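A Bed for the Lantern Nights

Every year in June the little river town of Skullau fills up to the rafters, and every year I tell myself I will book early. I never do. So it was that I found myself ringing round in the last week of May, with a cup of tea going cold and a list of telephone numbers given to me by my sister-in-law, trying to find anywhere at all to lay my head for the Lantern Nights.

If you haven't been, the Lantern Nights are a pilgrimage first and a festival second, though the two have been muddled together for so long that I doubt anyone in Skullau could tell you where one stops. People walk down from the hill chapel at Fusden, carrying lamps, and set them in the shallows below the old bridge. It goes on for 4 nights. There is singing, a good deal of fried dough, and by the last evening the whole riverbank smells of candle wax and trodden grass. It is lovely, and it is also very hard on the feet, and when you have come back up the hill past midnight with wet shoes what you want more than anything is a decent bed close by.

There are three ways of going about it, as far as I can make out. The grand way is the Mallent, which has stood on the square since before the railway and has brass door handles polished so often that the pattern has gone. I stayed there once, years ago, when somebody else was paying. The towels were magnificent. But it fills with the same families year after year, who book their rooms for the following June as they hand back their keys, and you would need to wait for one of them to move to Australia.

The cheap way is the camping field, where I spent my first Lantern Nights at an age when I could sleep on a plank. I have nothing against the camping field. The queue for the taps is very sociable, and if the weather holds you can lie with the tent flap open and watch the lamps coming down the hillside. If it doesn't hold, well, the field slopes towards the river, and so does everything in it.

And then there is the middle way, the guest houses, and it was one of these that rescued me. Vasiliki Tsoukalas has kept the Jibrin, a tall narrow house on the lane behind the chandler's, ever since she gave up teaching. She had just had a cancellation, a single at the back on the second floor, and did I mind stairs? I said I loved stairs. (I don't, but it was that or the plank.)

I arrived at four in the afternoon, pink in the face from dragging my case over the cobbles, and was put straight into a chair in the kitchen and given soup. I don't know whether that happens to all her guests. I rather think it does, as two more came in while I was eating and the pot seemed to go on for ever. It was lentil, with lemon squeezed in at the end, and I have been trying to make it at home ever since with no luck whatever.

My room was small and plain and very clean, with a narrow bed, a hook for my coat and a window over the yards. From it I could see a slice of river between two chimneys, and on the first night I stood there in my nightdress for far longer than was sensible, watching the lights slide through that gap one after another. The mattress was firm. The pillows were on the flat side, and if you are a person who likes a good fat pillow I would bring your own. There was one bathroom to a floor, which meant a certain amount of listening at the door, but hot water at any hour, and after a night by the river I would put that above brass handles.

Breakfast began at half past five for the dawn walkers and went on until the last of us had crept down. That was where I met Chibuzor Uzor, who was on his seventh Lantern Nights and has tried, I believe, every lodging in town. He told me that the trick is to choose your side of the bridge. If you mean to walk down from Fusden with the procession, stay on the chapel side, and you can be in your bed ten minutes after your lamp is in the water. If you only want to watch, stay across the river, where it is quieter and the buses still run in the evening. I wish somebody had told me this when I was 30. I once stood on the wrong bank until two in the morning waiting for them to open the bridge again.

He had other advice, which I pass on as he gave it. Ask whether the front door is locked at night, and who has the key. Bring two pairs of shoes. Pay the deposit the day they ask for it. Don't believe anyone who says they are five minutes from the water until you have asked whether they mean five minutes down or five minutes back up. The lane to the Jibrin is 410 paces from the bridge, by his reckoning, and he says every one of them is steeper on the way home.

I stayed all the nights in the end, though I had only meant to stay two, and paid 40 a night with breakfast, which struck me as very fair with the town so full. On the last morning Vasiliki wrote my name in her book for next June, in pencil. She says she goes over it in ink when the deposit comes. I must find an envelope.

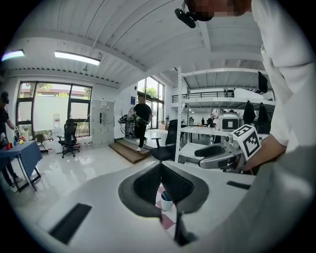
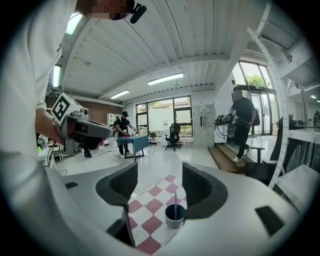
A small cup on the checks, in each picture.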